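Category: Workshop Robotics | Papers and Working Notes

Print this page | E-mail this page

4. Construction and Use of the Towel-Folding Station

4.1 Setting and purpose

The station was built in the shared workshop at Storkamar, a members' facility in which bench space is assigned by the month. Construction began in January and was carried out by three of the present authors in the evening hours, when the larger machines are not in use. The aim was to establish whether a single low-cost arm, assembled from purchased joints and parts made on the premises, could be guided by hand through the folding of ordinary household linen, and whether the recordings made in this way would be good enough to train a simple control policy.

Folding was chosen over the more usual stacking and sorting tasks for practical reasons. Cloth does not chip, roll off the bench or damage the fingers of the gripper when a movement goes wrong. It is also a demanding material. A rigid block has the same shape wherever it is set down, whereas a towel takes a slightly different shape every time it is handled, and the control software must cope with this or fail.

4.2 Arm, gripper and bench

The arm has five driven joints and a two-finger gripper. The joints were supplied by Damix as a matched set and were used without change, apart from the shoulder, where the original bracket bent under load and was replaced with a thicker one cut in the workshop. The finger pads were cast in soft rubber. Hard pads were tried first and were found to slide along the pile of a towel without taking hold of it.

A small camera is fixed at the wrist and looks down past the fingers. No overhead camera was fitted. This choice kept the wiring short and removed the need to line up two views, but it has a cost, discussed in Section 4.4: whenever the hand moves over one part of the cloth, the rest may pass out of view.

The arm is bolted to a bench with a plain light surface. The original top was dark and scratched, and early trials showed that the software took several of the scratches for cloth edges. Once the light surface had been installed, these errors ceased. Lighting comes from two shaded lamps above the bench, set so that shadows remain soft.

4.3 Finding the corner

Each folding step begins with the search for a corner. The wrist is moved slowly above the bench until a corner lies within view, at which point the software marks the two edges that meet there and estimates the direction of each. The gripper is then turned so that its fingers close across the edge – never along it – and is lowered.

A towel that has already been folded presents a harder case than a single flat layer. The layers seldom line up exactly, and what seems from a distance to be one corner is often two, set a little apart. Figure 3 shows a wrist view of this kind. The upper layer of the teal towel sits slightly higher and further to the left than the textured layer in front of it, so that the corner has a small step in its outline. The shadow along the left side of the cloth is a second source of error, as its soft border can be read as an edge in its own right.
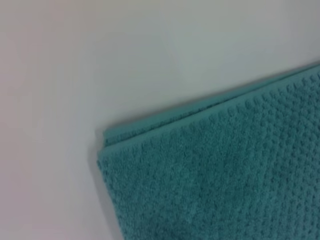

4.4 Results and known faults

The policy was trained on 1000 hand-guided movements, recorded over several weeks by Mr. Govindasamy and Mr. Ismail. The recordings were reviewed by Ms. Prothero, who removed those in which the cloth had been dropped or the arm had struck the bench. Review took longer than recording, and future groups are advised to allow for this when booking bench time.

In the final test series, corner finding was reliable on single layers and less so on folded stacks. Of the 19 faults recorded in the series, most followed the same pattern: the fingers closed on the top layer alone and drew it away from those below. The remainder were caused by the arm reaching the end of its travel at the far side of the bench, a limit of the layout that has no bearing on the software.

Two changes have been agreed. The wrist will pause and take a second view from a lower angle before gripping a stack, and the finger pads will be lengthened so that they reach below the bottom layer. Drawings of the present pads have been placed in the workshop's shared folder and may be copied freely by members.

Section last revised April 19, 2023.

Print this page | E-mail this page

Reader comments (3)

Gwilym Pumphrey
We had the same trouble with the top layer pulling away on our own arm. Longer pads helped, but they also caught on the bench unless the arm came down very slowly. Has the group tried a tapered tip?

Afiq Chong
A tapered tip is drawn up and waiting for the mold. The lower viewing angle will be tested first, as it needs no new parts. We will add a note to this section when both have been run.

M. Ong
Could the rubber mix for the pads be given? The drawings show the shape but not the hardness.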